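Speaker notes – Water use in serviced apartments, session two
Speaker: Agnes Chisholm. Slides advance on the bold cues. Start at 10:40, allow 25 minutes plus questions.

**Slide 1. Title**

Good morning, and thank you to the Kastholm Housing Foundation for the invitation. I will speak today on behalf of the building services group. My colleague Floor Smits prepared the billing data and will join me for questions.

The subject is household water use in rented and serviced apartments, and in particular the gap between what a building is designed to use and what it is billed for. I will spend most of the time on metering and leaks. Fixtures come up only briefly.

**Slide 2. The buildings in the study**

The study covers 427 apartments on two sites, Alero and Bouvier. Both have central hot water. Alero has a meter for each apartment. Bouvier has one meter per riser, and the cost is divided among tenants by floor area.

(Pause. Ask how many people in the room manage buildings with a shared meter.)

We collected 1,567 monthly readings. Readings from apartments that stood vacant for the whole month were left out. Solène Moulin's team checked the remaining figures against the utility invoices.

**Slide 3. Where the water goes**

Showers come first in both buildings, followed by toilets, then laundry and kitchen taps. The order did not change between seasons. Please keep the toilet share in mind, as it matters when we come to leaks.

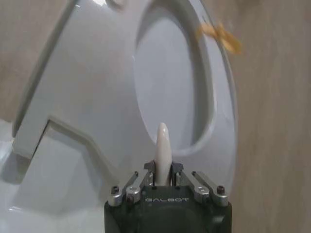 *Bathroom fixtures: white toilet.*

Tenants were asked to estimate their own use before they saw a bill. Most placed laundry first. I would ask property managers to take note of this, as notices in lobbies and elevators often repeat the same mistake and ask tenants to run fewer wash loads.

**Slide 4. Separate meters and shared meters**

Tenants at Alero used less water per person than tenants at Bouvier. We are careful with this result. The Bouvier households are larger, and more of them are home during the day. Maxence Collet adjusted for both factors, and a difference remained, though a smaller one.

What we can say with confidence is that separate meters shorten the time it takes to notice a problem. At Bouvier, a rise in the riser total had to be traced floor by floor. In one case this took most of April.

(If asked about the cost of adding meters: refer to the handout, page 12. Do not quote a price from the stage.) 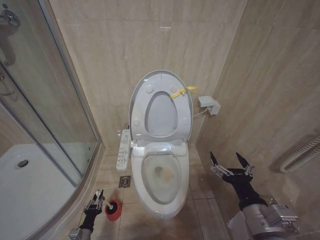 The building manager in that case kept a written log of every visit, and we are grateful for permission to use it. Entry was refused or postponed at several doors. The lease required notice, but it did not say how the notice should be given, and tenants read it in different ways. The standard lease has now been reworded.

**Slide 5. Slow leaks**

A slow leak is one that makes no sound a tenant would report. Overnight readings are the best way to find one. Between 2:00 and 4:00 a.m., use in an occupied apartment should fall to zero for at least part of the period. Where it does not, a visit is justified.

The Skornix logger used at Alero flags any apartment that fails this test three nights in a row. Sunita Calloway will show the settings in the afternoon workshop, so I will not repeat them. One point for this session – the alert should go to a named person and not to a shared mailbox.
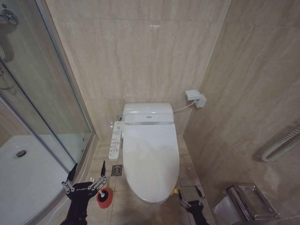
Response times improved once this change was made. The second change was to give the on-call plumber authority to replace small parts without a separate work order, up to a limit of 900 per month for each site, in local currency.

**Slide 6. Requests to owners**

Read overnight use at least once a month. Show tenants their figures in a form they can compare with the month before. State clearly in the lease how notice of entry will be given.

**Slide 7. Questions**

Floor takes questions on data. I will take questions on leases and site work. Close at 11:15, as the room is needed for the next session.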